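Cenetham 3-outlet power strip: seven weeks on the desk

Posted 16 Apr 2023 by Asmaa Slaoui

I needed a power strip for the table I work at, which doubles as the place where parcels get wrapped and bills get sorted. The old one was a six-way with a cracked end and it lived on the floor, where it collected dust and got kicked. I wanted something smaller that could sit up top, in white, with a cord I could put away. The Cenetham three-outlet was what the hardware store in Nirninville had on the shelf, so that is what I bought.

Most power strips get reviewed by listing what is printed on the package. I have tried to stick to what it is like to have one in front of you every day.

Size and shape

It is a plain white block with three outlets along the top. That was a plus for me. I run a lamp, a laptop charger and whatever needs charging that day, and the six-way had been half empty for years. If you have a desktop computer, a monitor and a printer you will fill this one up straight away and should look at something longer.

The short body is easy to place. It fits behind the laptop, or at the side of the table next to the pencil cup, and it can be picked up and moved without dragging a nest of wires behind it. It is light, though, and that has a downside. When I pull a tight plug with one hand the whole strip comes up with it. I have got into the habit of holding it down with the other. Two strips of mounting tape would fix this but I don't want tape residue on the wood.

Outlet spacing

Fine for ordinary plugs. My laptop charger has a fat brick of a plug and it crowds the outlet beside it if I put it in the middle. At the end it is no trouble. Two bulky adapters and a lamp will go in if you put the adapters at either end and use a slim plug between them. I would have liked the outlets turned sideways, as they were on an old Jiria strip my parents had, but you pay more for that.

The outlets were stiff for the first week. They loosened up after that and now they hold firmly without a fight.

The cord

The cord is white like the body, and soft enough to loop by hand. Out of the package it had kinks in it from being folded, and it took a while to settle. I left it stretched along the baseboard for a couple of nights and that took out most of the bends. There is still a bit of a wave near the strip.

I keep it unplugged and out on the table when I am sorting the cords, with the white board under it that I use for cutting and wrapping. A white strip on a white board is not the easiest thing to find in bad light, but the colour looks tidy against the wall, and that is where it spends most of its time.
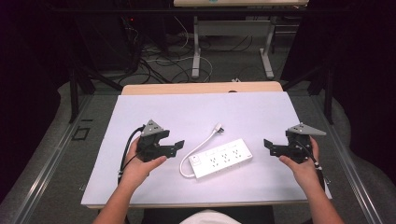 Latifa Radwan wrote in to say that she bought the same strip in March for her sewing table and would not put it up top again. Her trouble was the cord — it came off the end of the strip on the side where she feeds the fabric, and turning the strip around put the outlets the wrong way for her lamp. She has since moved it to a shelf behind the machine and has no other complaints. She also asked whether the white marks easily.

It does, a little. I have had pencil smudges and one streak of something blue, and both came off with a barely damp cloth, with the strip unplugged from the wall. Dust shows less than it did on my black one. I can see the white going yellow if it sat in a sunny window, but mine doesn't get direct sun and I can't report on that yet.

On Latifa's point about the cord, I agree it is worth thinking about which side your wall outlet is on before you buy. Mine is on the left and it suits me. With the outlet on the right you would have the cord doubling back behind everything.

Compared with the others

I borrowed a Bouazza strip from my neighbour for a few days. It is heavier and stays put better, and the cord has a flat plug that sits close to the wall behind furniture. It is also bulkier, and grey. If mine were going behind a couch I would take the Bouazza. For the top of a table I prefer the Cenetham.

Putting it away

I clear the table when people come for supper, so the strip goes in a drawer perhaps once a week. I fold the cord in loose loops and hold it with a hair elastic. Wrapping it tight around the body looks neater but it pulls on the spot where the cord goes in, and that is where my last one failed. A strap would have been a welcome extra.

What I would change

More weight, or rubber feet that grip. A strap for the cord. Bolder printing as well, as what is there is faint and I had to tilt it toward the lamp to make anything of it.

Worth buying?

Yes, for a small table with small loads. I would not run a heater or a kettle off it, or off any strip, and it is not meant for the garage or the deck. For a lamp and a couple of chargers it does the job and takes up very little room. I am going back for a second one for the spare room, where the only outlet is behind the dresser.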